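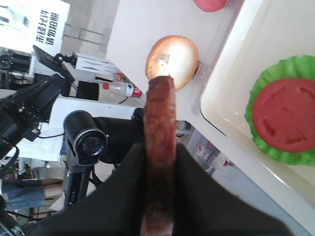
Posted by the Pondance bench blog on November 11, 2023 | Filed under: house rules

So we finally wrote our rules down! The Meireles sandwich task has been running on habit since March, and habit is fine until two people have different ones (ask me how I know).

Rule one: every ingredient starts in its own holder, standing up, same slot every time. If you move a holder, you log it. Rule two: the tray goes between the rails, and whatever the arm drops stays dropped until the run is marked failed. No helpful nudging! I'm the worst offender here, and I've owned up to it in the Skoltemar log, where 24 of our 384 runs had to be thrown out.

Rule three is newer. Hands stay off the table while the arm has power, even for a slice of cheese that's leaning a bit.

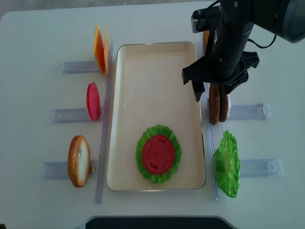

Midier wrote in to say that rule three needs a number, because "has power" means one thing to the person at the keyboard and another to the person standing by the tray, and that their own sheet says to wait 2 seconds after the arm stops and then call it out loud. I like the calling out loud part. It's going in the next version, along with a proper line about who gets to reset the tray.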